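Minutes — Gelivberg Play Kitchen Group, 27 September 2021

Present: Kiros Ejigu (chair), Vesna Vidmar, Conall Hayes, Zorica Georgiou (minutes)
Apologies: Velimir Zupan

**1. Last minutes**

Agreed with one correction. The paper rolls came from Van Damme, and the order number should read 2152.

**2. Table layout**

Vesna has covered the long table in brown paper and marked it into boxes with blue painter's tape. The idea is one setting per box, with a tray, a bowl or a board as the base and the food on top. Conall asked whether the boxes were big enough for the cutting board. Vesna said yes, if the wire handle is kept to the side.

Kiros would like the tape pressed down again before each session, as some edges are lifting. Zorica prefers fresh tape every time. Left with Vesna to decide.
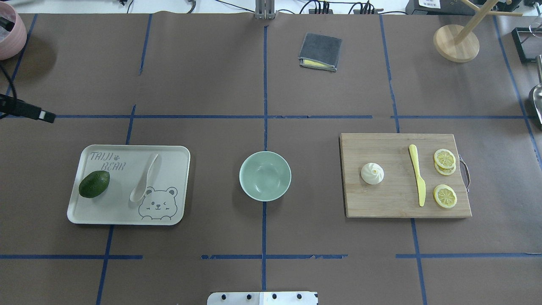

Conall reported on the budget. There is $700 for the year, and $29 has gone on tape and paper so far. He wants to hold back enough for a second set of bowls before the Plomarbridge open day in November.

**3. Food pieces**

Discussion of which pieces belong together. Zorica thought lemon slices and the steamed bun made an odd pair on one board. Vesna said children put them together anyway and she would leave them. The avocado stays on the bear tray with the white spoon.

Knives: toy ones only, on every table. Agreed.

**4. Storage**

The shelf at Cillberg holds 20 boxes and is full. Kiros to ask for a second shelf. Trays to be stacked flat, boards upright — Conall will label the shelf.

**Actions**

- Vesna: tape, and a sketch of the layout for the wall
- Conall: price for bowls, shelf labels
- Kiros: second shelf at Cillberg
- Zorica: send minutes to Velimir

Next meeting to be set by email.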